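Storneck wrist camera kit, review after one budget cycle

Posted 2023-06-25 by Adesuwa Ugwu
Filed under: Buying, Arms and grippers

Short version first because I have a quote to sign off. Good little camera. Wide, very wide. Paperwork is poor, spares policy is worse. Would buy again at this price, would not buy the bundle.

What we bought
2 kits, 259 each, direct from the Storneck shop. One for the white arm, one for the shelf. Tanko Akpan wanted four. Budget said otherwise.

In the box: camera, round mount, one cable, a bag of screws, a folded sheet that is mostly warnings. No strain relief. No spare screws of the small size, which is the size you drop.

The other quote was Sakeo. 900 per unit, with a proper case, a nicer connector, and a phone number that somebody picks up. If you have one arm and it earns money every day, maybe pay that. We don't, so we didn't.

Fitting it
Allow an afternoon. The sheet says minutes. It is minutes if your hand has a free hole pattern where theirs is, ours did not, so we paid a local shop for an adapter ring. Get that on the quote up front. I had to go back and ask for more money for a ring, which was embarassing and took longer than the machining.

Cable is the weak point. Stiff, and it comes out sideways. On a long arm you need slack at every joint and then you need somewhere for the slack to go. Buy clips. Buy the soft ones. First set we ordered was the hard kind and they popped off when the elbow folded.

What you get for it
Field of view is the reason to buy. Sits right at the hand and sees finger, hand parts, arm, room, all at once. For checking where a finger is relative to the rest of the hand it's plenty. For reading a label, forget it. Things a few steps off go tiny and bendy. If your job is inspection buy something else and stop reading.

Bright surfaces are a problem. Any white plate near the lens blows out, and auto exposure hunts if the finger swings across. Fixed exposure helps, though then the back of the room goes. Matte tape on the plate would be my first try, costs nothing. Haven't got round to it.

Other thing, and this matters for planning: it sees a lot of floor. People too. If you have a policy about cameras in shared rooms, talk to whoever owns it before you order. We talked to them after. Add a sign to the budget, I'm serious.

Money stuff
Unit price is the small part. Adapter ring, clips, longer cable, Tanko's time. Put the time in even if he's salaried, otherwise the next request looks crazy next to this one. I now keep a line called "fitting" for every bolt-on we buy and it has saved me two arguments allready.

Lead time quoted at 16 days. Came on time, no complaint. The spare cable is another story, still showing as back order, and they won't take a deposit to hold one. Order the spare with the kit. Same advice for the mount.

Skip the bundle. It adds Pastley software on a yearly license and we use none of it. Recorder we already had reads the camera fine. The renewal lands in September if you buy now and the reminder goes to the buyer's address, not the user's, so watch for that one.

Support: wrote twice. One good answer, from a person who clearly knew the mount. One link to the warnings sheet. 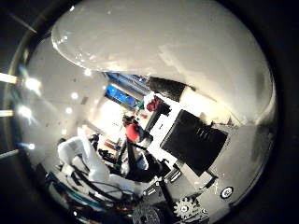
Compared with the Abubakar ring camera
Had one on loan before this. Sharper, flatter picture, better in glare. Also fat, and it fouled the hand in two poses we need, so out. If you have the clearance it's the better picture. Measure with the fingers open AND closed before you commit, we only did open the first time.

Scores
Picture: 3 of 5
Fit and mount: 3 of 5, would be 4 with an adapter in the box
Cable: 2
Value at 259: 4
Paperwork: 1

Who should buy
Labs and small shops with more than one arm and someone handy. Not for a site where a stopped arm means a stopped line. Ask for the mount drawing before paying, they do have one, it's just not on the site.

Will update when the spare cable shows up.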